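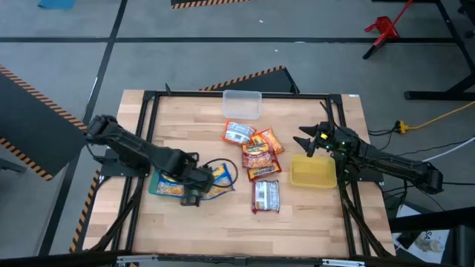

Snack packages and containers on a butcher-block worktable.

Smaller packs, same price

The bag of crisps I buy at the station in Woren used to weigh 208 grams in the sharing size. The price hasn't moved in three years. The weight has, twice, and the bag is as big as it ever was.

Shops in Drosovia must now put a notice on the shelf for 96 days when a product shrinks and its price doesn't. I think we should copy them. Makers say the weight is already printed on the pack, and so it is, in small type on the back. Few people remember what last year's pack weighed, and I don't see why they should have to.

The other complaint is cost. The Chambi grocery on my street has 29 shelf labels to a bay and changes most of them every week anyway. One more line of print won't close it.

I have nothing against a firm charging more when oil and potatoes cost more. Put the price up and let me decide. Ruker did that with its biscuits in February, and I grumbled and still buy them.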